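Folding printed T-shirts without creasing the print
Laundry and Ironing – 6 replies

wilma_imrie
Posted August 2019

I have a drawer of printed T-shirts, mostly white cotton, and I am fed up with the line that ends up straight across the chest after a few weeks folded. On two of them the print has started to crack along that line. I fold in half lengthways, sleeves in, then in half again. I wash at 30 and dry on the airer.

Is there a fold that keeps clear of the print, or should I just hang them all? Wardrobe space is tight, so I would like to keep using the drawer if I can.

lewisg
Hang them. A drawer will always put a line somewhere, and a T-shirt on a hanger takes up hardly any room. I've done mine that way since January and haven't ironed one.

Pak-hei Tai
I don't agree about hangers for cotton. The neck stretches, and you get little points at the shoulders if the hanger is too narrow. A heavy shirt is worse than a light one.

What I do is lay the shirt on a table with the print facing up and smooth it from the collar down to the hem with flat hands. Then look at where the print sits before deciding on the folds. A lot of prints are narrower than you think, and there is plenty of plain cloth on both sides to fold along.

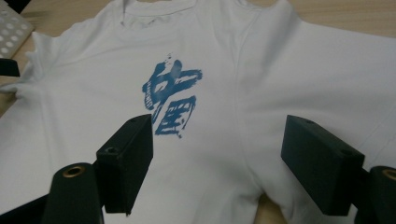

White cotton tee with the blue brush characters, laid out flat. Still a few creases to smooth out.

With that one I turn it over, bring each side in to a line just outside the print, lay the sleeves back on themselves, and then fold the bottom third up and over. The characters are on the front and they stay in one flat piece. It makes a wider parcel than your method, so measure your drawer first. Mine take two side by side with a bit to spare.

shona_f
Does turning it over not undo all the smoothing? Whenever I flip a T-shirt the back goes into ridges and I have to start again.

Pak-hei Tai
It does a bit. Hold it by both shoulders and lay it down hem first, slowly. Don't pick it up by one handful in the middle or it twists into a rope and you are back where you started. Same when you take it off the table afterwards.

The table matters more than people think. I used to do this on the bed and it never came out square. A plain wooden top is best, with no cloth on it, and wipe it first. 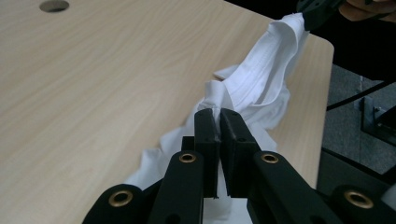
Cameron Sutherland reckons a bare table is wrong for white cotton, as it picks up whatever was left on the wood, and he puts an old sheet down first. I tried that for a while but the sheet drags and moves about with the shirt. Wiping the table is quicker.

lewisg
All this for a T-shirt. Buy wide wooden hangers and the shoulder points go away. I got a set from Stondeo and the necks on mine are fine. I also have 2 shirts with big prints on the back as well as the front, and your fold would put a crease right through the back one.

Pak-hei Tai
Fair point on the double prints. For those I roll from the hem up, loosely, with the print on the outside. I wouldn't roll them tight. Still not hanging them.

shona_f
Rolling never worked for me, they come undone in the drawer. I've gone back to the flat fold and I put a sheet of baking paper over the print where it might touch the next shirt. It stops the thick rubbery prints sticking together in hot weather. The thin inky sort don't seem to need it.

wilma_imrie
Thanks, all. I tried the wide fold on three this morning and they fit the drawer if I take the divider out. The hem-first bit took me a few goes. The two that have already cracked are going on hangers, they can't get much worse. Shona, which side of the baking paper goes down, or does it not matter?

shona_f
Doesn't matter. Change it when it goes crinkly.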